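3.2 What people told me about the cold shelf

I should say up front that this section leans more on talk than on tables. The survey went out to 300 households in Oralville and Ellwood, and the numbers from it are in Section 4. But I had done a lot of sitting in kitchens before that, and I'd feel odd jumping to the numbers without saying what the kitchens were like (and who put up with me).

My question was a small one. When something goes into the refrigerator after dinner, who in the house decides when it stops being food? I had assumed, going in, that dates on packages would do most of the work. They do some of it. A carton of milk gets its date read out loud, sometimes twice, sometimes by two people who then disagree about what the date means. But a bowl of rice under a plate has no date, and most of what gets thrown out in these homes is closer to the rice than to the milk. For the rice you need memory, and memory in a shared kitchen is spread across several people who aren't all home at the same time.

Agathe Lebrun, who did the Sindley interviews with me, started calling this "the Tuesday problem" in her notes, and I argued with her over the name for weeks because none of our households kept anything like a fixed schedule. What she meant was that people date leftovers by events. It's the soup from when your sister came. It's the chicken from the night the power flickered. If you missed the event, you can't date the soup, and so you either ask or you leave it alone. A surprising number of people leave it alone! One man in Ellwood told me he had walked past the same covered dish for days because he was sure his wife was saving it, while she was sure he was.

I've come to think of this as politeness, and I don't mean that as a joke. Throwing out someone else's cooking is a small insult, and eating the last of it is a small theft, so the safest thing to do is nothing. The food pays for everybody's good manners.

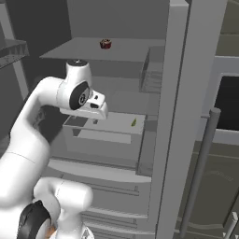
Shelf height matters too, though less than I had hoped when I wrote the grant. Bastien Lecomte had found in his earlier work on pantries that people forget what they have to bend down for, and I went looking for the same thing with cold food. I did find it in the older homes, where the lower shelves tend to fill up with jars. In the newer apartments it was depth that did the damage. Things at the front got eaten, things at the back got found in December during the big pre-holiday clear-out, and there wasn't much of a pattern by height at all.

Figure 3. The reach into an open refrigerator, shown as a computer rendering.

Then there are the containers. I asked everyone to tell me about their favorite one, mostly as a warm-up, and it ended up being the best question I had. People light up. They have opinions about lids. Several of them said that food in the "good" container got eaten sooner, partly because they wanted the container back – and I believe them, because I do the same thing at home. Food in an old margarine tub, by contrast, seems to lose its standing the minute the lid goes on. You can't see it, you can't remember it, and you half expect it to be margarine.

We tried a very simple nudge with 48 of the households, a strip of paper tape and a pen kept on top of the refrigerator. The instruction was to write who made it and whether anyone could have it. No dates. We called the strips Oro labels, after the cat of the first family that tested them, and the name stuck. Over the study period we collected 963 used strips, many of them with far more on them than we had asked for. There were arguments on some. There was a grocery list, and a pretty good drawing of a fish.

What I noticed, reading through them with Agathe, was how often the second half of the instruction got the longer answer. "Mine" took one word. "Please eat this, I am so tired of it" took a whole strip. Permission was the thing people had been waiting for, and in the follow-up visits it was the part they brought up without my asking. The maker's name hardly came up, I suppose because everyone in a house knows whose cooking is whose.

A word on who isn't in here. People living alone were left out of the tape trial, as they have no one to be polite to, and I regret that a little. Two of them told me in the early interviews that they wrote notes to themselves anyway. I'd like to go back and read those notes, if they kept any.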